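Cajas de tela para juguetes: qué mirar antes de comprar

Tiempo de lectura: 3 minutos

Imprimir | Enviar por correo electrónico

El cubo textil ha desplazado al baúl en muchas habitaciones infantiles. Pesa poco, se pliega y cabe en estanterías de módulo cuadrado. Su rendimiento depende de tres elementos: el refuerzo de las paredes, la base y el asa.

Paredes y base

Las paredes suelen llevar una lámina de cartón entre dos capas de tejido. El cartón cede por las esquinas superiores, donde se concentra la tracción al arrastrar la caja llena. Los modelos con ribete cosido en todo el perímetro aguantan mejor. La base debe ser una pieza independiente y extraíble, que permita lavar la funda a mano.

Awuor Rashidi, responsable de producto en Nzioka, recomienda probar la caja vacía: si las paredes no se sostienen solas, tampoco lo harán cuando el niño saque la mitad del contenido. Su catálogo incluye 16 medidas; la más vendida es la referencia 3940, de pared doble.

El asa

Hay dos soluciones habituales: la cinta cosida y la abertura recortada en el frente. La primera reparte mejor la carga. La segunda no sobresale y facilita tirar de la caja desde un estante bajo, pero exige un borde bien rematado. Conviene pasar el dedo por el interior del corte.

Qué guardar en cada caja

La caja blanda es adecuada para peluches y piezas ligeras. Los bloques macizos deforman la base y deberían ir en recipiente rígido. Wakana Miyazaki, que organiza ludotecas con el sistema Jamer, separa por volumen y no por tema: un peluche alargado y una piña de juguete pueden compartir caja si ninguno sobrepasa el borde. Clasifica sobre una mesa cubierta con un paño liso, que deja ver las piezas pequeñas, y coloca la caja abierta a un lado, al alcance de la mano.

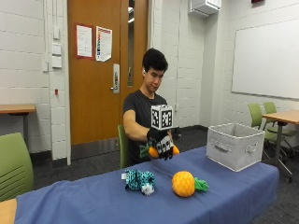

Limpieza y mantenimiento

El polvo se retira con aspirador y boquilla estrecha, insistiendo en las costuras. Para las manchas basta un paño húmedo con jabón neutro. La caja se seca abierta y sin la base, lejos del radiador. Si el cartón se ha ondulado, hay que sustituirlo: Budis vende láminas sueltas que se cortan con cúter.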